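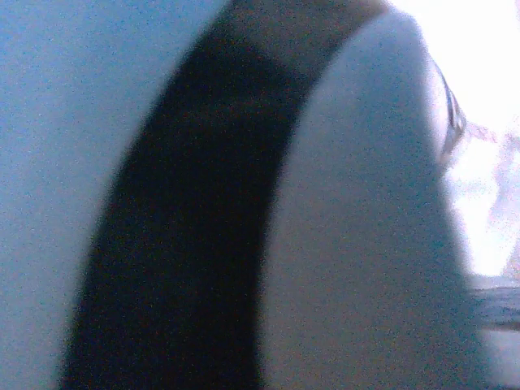

Flevmont TV & Film Fan Club – Screen Talk board

Thread: Wolves, dogs and the actors who end up keeping them

dottie_ash
Rewatching Flerkow from the start and I'd forgotten how much screen time the dog gets in season one. Does anyone know if it's the same animal all the way through? My husband swears they swapped dogs after the ferry episode and I say he's dreaming. Ears look the same to me.

kelpie_mum
Same dog until the end of season two, I reckon. The muzzle goes grey and they never bothered to colour it. Then there's the new one, who is clearly half the size – look at her next to the kitchen bench!

jqueiroz
Disagree with kelpie_mum. There are two dogs in season one already. The one who does the running has a white back foot and the one who sleeps by the fire doesn't. Pause it when Nayeli Castaño is carrying the firewood in and you'll see.

dottie_ash
Well now I have to go and look, don't I. There goes my Wednesday.

villca_e
I've got the companion book (800 copies printed, paid far too much for mine) and it lists one dog for season one, called Purba. There's a whole chapter where Castaño talks about wanting to take her home when filming wrapped. Her landlord wouldn't have a bar of it, so the sound recordist got her instead.

jqueiroz
The book also says the show was shot in order and we know it wasn't. I wouldn't use it to settle anything.

villca_e
Fair, but it's still more than a white foot. Could be paint. Could be snow, mate, it's set in the snow.

kelpie_mum
Purba! That's a lovely name for a dog. I'm a bit sad about the landlord though. I rented for 11 years before I could have a dog and I used to go and pat the neighbour's over the fence like a weirdo.

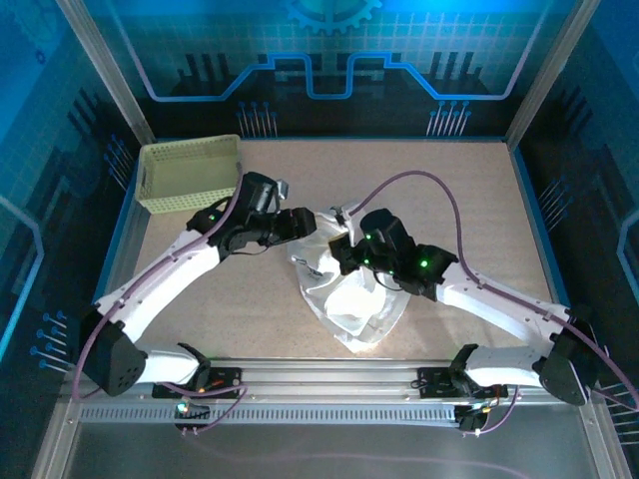
Anyway, back on topic, I did have another look last night and I'll give jqueiroz this much, there is something pale on the back leg in the river bit. I can't tell if it's a sock or the light. My telly is a 50 inch and it's still only a smudge.

ehenao
Long time reader, first post. If you like this stuff, try Lultivitz. The wolf in it is played by a rescue and the lead actor adopted her between seasons, and you can tell they're mad about each other. The writing drops off a cliff in the last few episodes but the wolf is perfect.

dottie_ash
I tried Lultivitz and gave up when they killed off the grandmother. Does the wolf make it? I won't watch if the wolf doesn't make it.

ehenao
She makes it. Grandma's ghost comes back too, for better or worse.

kelpie_mum
For worse. I love that show and I skip every ghost scene.

jqueiroz
The ghost scenes are the best thing in it and I'll die on this hill.

dottie_ash
OK, checked the firewood scene three times. White foot. Himself is unbearable. He now says he never mentioned the ferry and always meant season one.

villca_e
Still could be snow.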